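Skaketar 宽带电视服务在 Nernville 开通后,原有机顶盒如何处理

Durberg 用户互助社区 > 电视与宽带 > 安装与迁移

Sadia Soomro
发表于八月

各位好。本人居住于 Nernville 北区,家中现使用 Mockus 的同轴有线电视服务,合约尚余 5 个月。上月收到 Skaketar 的书面通知,称本区光纤线路已完成敷设,住户可申请其流媒体电视套餐。通知内容较为简略,有以下事项希望得到说明:

一、申请 Skaketar 电视服务是否必须同时订购其宽带,还是可以沿用现有的宽带线路。

二、现有两台 Mockus 机顶盒系租用,若提前解约,设备应退还至何处,是否须保留原包装。

三、家中老人习惯按数字键选台,新服务是否仍保留频道编号。

四、录制在旧机顶盒硬盘内的节目能否转移。

本人已致电 Skaketar 客服,等候 40 分钟后接通,客服人员仅就第一项作了答复,且与通知所载不尽一致,故在此求教。如有已完成迁移的住户,亦请告知安装当日所需时间。

Raimonds Navickas
社区资深成员

现就所询事项逐一答复,供参考。本人今年已协助本楼 5 户办理迁移,以下内容以这几户的实际办理情形为准,个别条款仍应以您本人的合约文本为依据。

关于第一项。Skaketar 的电视服务目前仅在其自有光纤线路上提供,须与宽带一并开通。客服所称“可沿用现有线路”,应系指其手机端应用程序。该应用程序可在任何网络下登录,但可收看的频道较少,本地新闻频道及部分体育频道不在其列,且不能在电视机上以全画质播放。若您希望完整使用,应选择捆绑套餐。

关于第二项。Mockus 的租用设备应退还至其营业厅,或使用其寄送的预付邮资纸箱寄回。原包装并非必要条件,但电源适配器、遥控器及智能卡须一并交还,缺少任何一件均会按件计费。建议在交还前抄录机身底部的序列号,并向柜台索取加盖印章的收据。本楼有一户交还后未取得收据,次月账单仍列有设备租金,往返交涉多次方获更正。
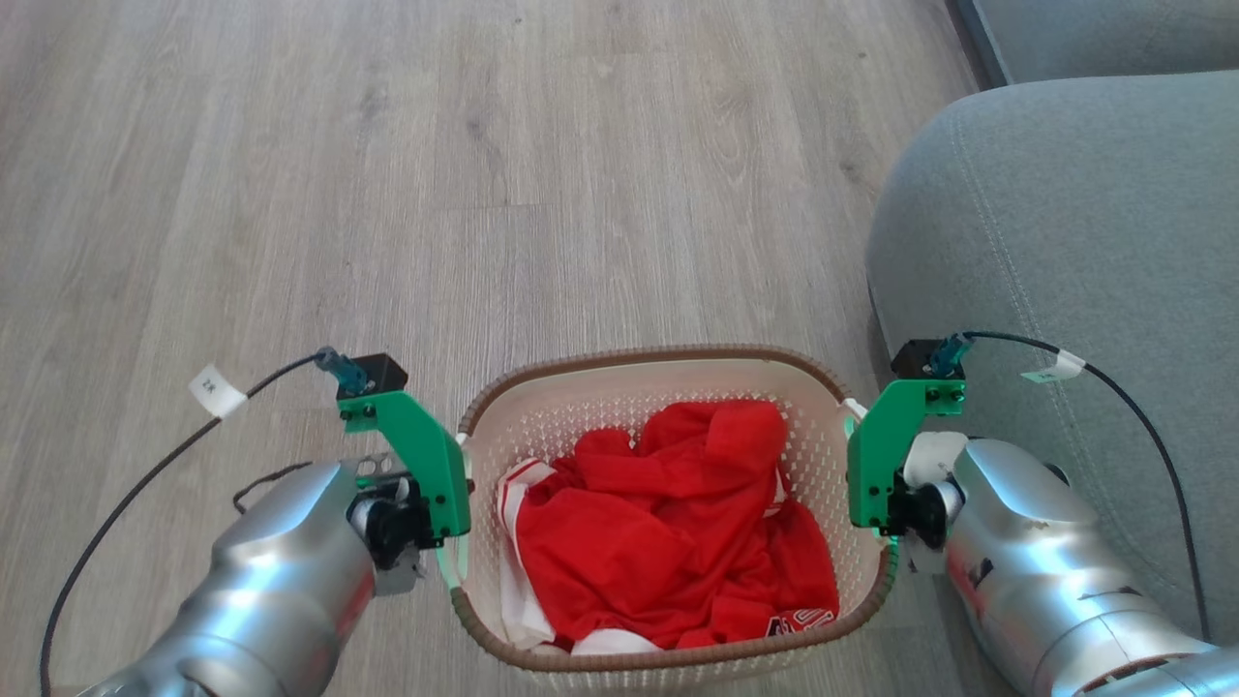 关于第三项。频道编号予以保留,但编排顺序与 Mockus 不同。新遥控器设有数字键,输入编号后约需等候片刻方能切换。本地综合频道的编号现为 292,可在“设置”中另行指定为收藏频道,开机后即自动进入。如老人不便记忆新编号,可在 Skaketar 网站的账户页面下载频道表,自行打印后置于电视机旁。该频道表会不定期调整,请以最近一版为准。

关于第四项。旧机顶盒内的录制节目经过加密,只能在原设备、原账户有效期间播放,不能转移。Skaketar 的录制功能系存放于云端,自开通之日起方可使用,此前播出的节目仅能通过回看功能查找,且并非所有频道均提供回看。如有未看完的节目,宜在解约前看完。

安装时间方面,若户内已有光纤接口,上门安装一般在一个上午内可以完成;若须由走廊另行引线入户,则应事先取得物业的书面同意,否则安装人员不予施工。预约时请主动说明住宅类型及电视机所在房间,以便对方携带足够长度的线材。

此外,合约尚余 5 个月,请先核对提前解约的费用。Mockus 的合约通常按剩余月份计收,具体数额载于合约末页。如该费用高于同期的月费差额,则待合约届满后再行迁移更为妥当。

NernvilleNord
新成员

我家已经装好了,画面清楚,没有什么问题。遥控器电池要自己备。

补充一点:路由器不要放在电视柜里面,我家放进去之后楼上的信号很差,移出来就正常了。

Kabelgast
成员

Navickas 先生关于退还设备的说明大体无误,惟有一处需要更正。预付邮资纸箱须由用户主动申请,并不会随解约确认函自动寄出。本人等候两周未见纸箱,去电查询方知须另行登记。登记后纸箱于数日内送达。

另,解约申请宜以书面形式提交,并在其中写明希望终止的日期。电话申请虽亦受理,但生效日期由对方填写,未必与新服务的开通日期衔接。本人即因此有一段时间家中无电视可看。

至于旧的同轴插座,无须拆除,保留在墙上不影响新线路的使用。

Sadia Soomro

感谢各位的详细答复。经核对合约末页,提前解约费用确实高于月费差额,现决定待合约届满后再办理。物业方面已先行递交引线入户的申请,尚待批复。

另有一事请教 Navickas 先生:家中第二台电视机型号较旧,仅有一个 HDMI 接口,且已接有播放器,是否需要另购切换器?

Raimonds Navickas
社区资深成员

须另购切换器,或在两台设备之间轮换插接。Skaketar 的机顶盒仅提供 HDMI 输出,不附带其他视频接口。普通的双路切换器即可,购买时请确认其支持版权保护协议,否则部分频道会显示黑屏。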